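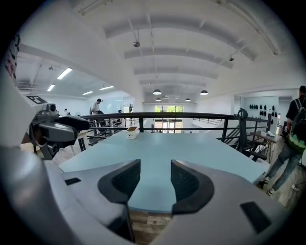
Gripper open, facing the table, small box near the far edge. Start position for a pick demonstration.

Recording pick demonstrations with the hand-held gripper

This page covers recording a single-object pick-and-place task with the Kerna hand-held gripper, from site check to upload. It assumes the gripper is assembled and the recording software is installed. Assembly and firmware are on separate pages.

Last revised 14 Mar 2024 by Facundo Iturra. Changes: new trim procedure, rejection limits moved to the end.

What you need

Hand-held gripper with fingers and grip pads fitted
Charged battery and one spare
Memory card, formatted in the device
Printed calibration sheet
Task card with the object, start area and goal area
One rigid object, small enough to fit between the open fingers

1. Check the site

Public and shared spaces are allowed if the site sheet has been signed. People may walk through the background. They may not reach into the work area or stand between the gripper and the object. If someone does, stop the take and mark it as rejected.

Position tracking depends on fixed detail in the surroundings. Railings, stairs, beams, furniture legs and light fixtures all help. A bare wall directly behind a plain tabletop is the worst case. If the table is a single color with no pattern, approach it from the side where the most structure is visible beyond the far edge.

Look for strong light. A bright window at the end of a long room is acceptable when it takes up a small part of the view. If it fills the center, turn the approach until it moves off to one side. Do not switch room lights on or off during a session.

The table must not rock. Push down on each corner before you begin.

2. Map the space

Tracking needs one mapping pass per site, recorded before any demonstration.

Hold the gripper at chest height with the fingers level. Start the recording and wait for the tone. Walk slowly past the sides of the table you can reach, keeping the tabletop in view. Then raise and lower the gripper through the full height range you expect to use. Finish by tilting it left and right over the start area.

Keep rotation slow. Fast turns blur the image and the map breaks into pieces. If the software reports more than one map segment, delete the pass and record it again. Do not try to join segments by hand.

Repeat the mapping pass if the table is moved, even slightly.

3. Calibrate the finger width

Open the fingers fully and hold for two seconds. Close them fully with nothing between them and hold for two seconds. Repeat five times in one recording.

The software writes an open value and a closed value to the session file. On the current finger set the open value should be close to the one printed on the calibration sheet. If the closed value drifts between repetitions, check that both grip pads are seated. Ngọc Triệu keeps the replacement pads at the Burkley bench.

Do this at the start of each session and again after any finger change.

4. Place the object

Set the object inside the start area on the task card. For the box task this is the far half of the table. Move it to a new spot between takes and change its angle as well. Policies trained on takes with one fixed start position fail when the object is shifted by a few centimeters.

Leave the rest of the tabletop clear unless the task card lists distractors.

5. Record a take

Stand where you can reach both start and goal areas without stepping. Hold the gripper back from the table with the fingers open and pointed at the object.

Press record and wait for the tone. Hold still for one second.

Move toward the object in one continuous path. Lower the gripper before you reach the object, then come in level. Stop when the object is between the fingers and the grip surfaces line up with its sides.

Close the fingers at an even speed. Pause for half a second.

Lift straight up, carry to the goal area, lower until the object touches the table, and open the fingers fully. Back out along the direction the fingers are pointing. Hold still for one second and press stop.

Keep your free hand out of view for the whole take. Use only the wrist and arm motions the robot arm can reproduce. In practice this means no flicking, no twisting past the marked wrist limits and no pushing the object into place with the outside of a finger.

If you miss the grasp, you may open and try again once in the same take. Mark the take "retry" in the log. A second miss is a reject.

6. Review before leaving

Play back the first take, the last take and every tenth take between them. Check that the fingers are visible throughout, that the object is visible at the start, and that the width trace falls when the fingers close.

Trim only the still sections at each end. Leave 40 frames before the first motion and 40 after the last.

7. Upload

Copy the mapping pass, the calibration recording and all takes into one session folder. Rejected takes go in too, with their log entries. Missing mapping passes are the most common upload fault. In the Warano set, 42 of 1448 takes could not be used for that reason.

Rejection limits

Tracking lost for more than ten consecutive frames: reject
Object leaves the table: reject
Person enters the work area: reject
Person passes in the background: keep
Fingers not fully open at start: reject
One retry, logged: keep

Questions on tracking go to Hưng Lại. Questions on task cards go to Khải Thân.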